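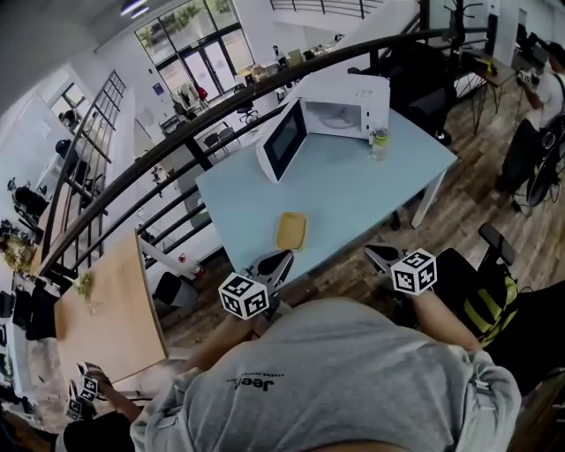 Rolasia, the studio behind the puzzle series Larumitz, announces today its new cooking game, Sivside, for Android and iOS. The player runs a small night canteen in the harbour town of Brunton and must serve every customer before the last ferry departs. The kitchen is modelled on ordinary home equipment, for example a white microwave with a round turntable inside and the door opening to the left, and each appliance can be upgraded with coins earned during the shift.

Posted 8 January 2024 by Rolasia Press Office

Search news Search Go

Sivside offers 15 chapters and 500 recipes, which can be combined in any order the player favours. In the closed test, 3,739 players have tried the first chapter, and their comments helped us to make the controls more simple for small screens. The game can be played offline. Progress is saved on the device, and a colour-blind mode is included from the first version.

The game will be free to download in April, with optional purchases. Players who register early will receive around 1,000 coins for decorating the canteen.

Recent items
Larumitz: winter levels are now open
Sivside closed test has finished
Update notes for older tablets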